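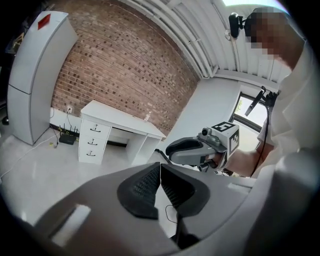 How to descale a kettle with vinegar

By Estrella Ochoa
Print | E-mail this page
9 shares

Hard water leaves a chalky crust on the bottom of a kettle and white flakes in your tea. Plain white vinegar will shift it.

Unplug the kettle and tip out any old water. Fill it halfway with equal parts white vinegar and cold water, making sure the scale is covered. Plug it in, bring it to the boil and switch it off. Leave it to stand for 60 minutes with the lid closed – open a window if the smell bothers you.

Pour the lot down the sink and wipe the inside with a soft cloth. Don't use steel wool, as it scratches the base. If there's a grey or brown ring left, repeat with a fresh mix.

Rinse well, then boil a full kettle of plain water and throw it out. Do that twice. If you can still smell vinegar, do it once more.

Most spouts have a mesh filter that lifts out. Soak it in a cup of neat vinegar while the kettle stands, then go over it with an old toothbrush and rinse it under the tap.

Never put the base or cord in water. At our place the kettle gets done every 8 weeks.

Print | E-mail this page
43 comments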